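Prulura Review: A Celebrity News App for People Who Follow Too Many Celebrities

Posted 20 October 2018

Prulura collects celebrity news from entertainment sites, talk show clips and public social media posts, and sorts it by the people you choose to follow. The free version has ads. The paid version costs $4 a month and removes them, and it also adds the two features that set the app apart, a daily digest and a set of city pages. I have been paying for it since July.

Setup is quick. The app asks you to pick names from a list of 4,000 people, mostly actors, musicians, talk show hosts and reality TV cast members. Athletes are thin. So are soap opera actors, which was a problem for me, and I had to use the request form for a couple of them. One was added within the week. The other still isn't there.

Once you have your names, the home page fills up with cards. Each card has a headline, the source and a line or two of text. Tapping it opens the original story inside the app. When several sites run the same story, Prulura stacks them under one card and puts the earliest on top. I like this a lot. With Gaillard, the app I used before, one red carpet outfit could take up the whole first page.

The stacking does slip. Breakup stories are the worst, as every site words them differently, and I would get the same breakup in separate cards for days. Baby announcements had the same trouble.

The city pages cover where celebrities have been reported eating, shopping, filming and crossing the street with a coffee. You choose a city and get a list of items with the newest first. Nothing is live. Hirkeck, the company behind the app, holds every location item for a day before posting it, and home addresses are kept out. I think that is the right choice, even if it means you will never use the app to catch anybody at lunch.
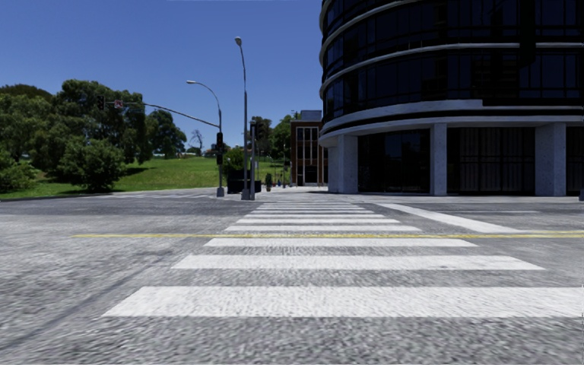
A crosswalk at a wide intersection.

I found the city pages better for planning a trip than for gossip. Restaurants and theaters that come up often get a page of their own with the past items listed, so you can see that a certain brunch place was popular with a sitcom cast last spring and has been quiet since. Filming notices are in there too, usually with the name of the show and the general neighborhood. Smaller cities have very little. Mine had a single item when I first looked, and it was a country singer buying tires.

Search is weak. It works on names and show titles and not much else. If you remember a story but not who was in it, you are out of luck. I tried "wedding cake fell" several ways and got a page of weddings. There is a save button on each card, and I now use it more than I expected to, but the saved items are one long list with no folders.

Alerts need attention right away. The default setting sends you everything, and during an awards show I got 100 of them before I found the switch. After that I set alerts to "major news only" for most people and turned them off for the rest. Major news seems to mean engagements, arrests, new albums, and being cast in or fired from something. I would like to be able to choose among those. 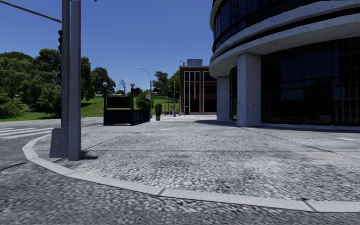
The daily digest comes by email in the morning and is the main reason I have kept paying. It is short, it leaves out anything you have already opened in the app, and it marks rumors as rumors. An item from an unnamed source gets a gray tag. An item confirmed by a publicist or by the person gets a green one. Stories do change tags, and the digest tells you when that happens. I followed one supposed feud between two singing show judges from gray to green and back to gray, and the digest noted it each time.

I ran Flornard alongside it for a while for comparison. Flornard has better photos and a much better search, and it is free. It also plays video with the sound on, and its rumors look the same as its confirmed stories. If you mostly want red carpet pictures, get Flornard. Gaillard is fine if you follow one or two people and no more.

On my phone Prulura was steady, with a few crashes when I opened long slideshows. The tablet version is the phone version made larger, with a lot of blank space on the sides. There is no desktop version. Canceling is done from the account page and takes effect at the end of the month you have paid for.

Pros: grouped stories, rumor tags, a good morning email, delayed location items.

Cons: poor search, too many alerts by default, little for small cities, no folders for saved stories.

Rating: 3 out of 5 for the free version, and one more for the paid one.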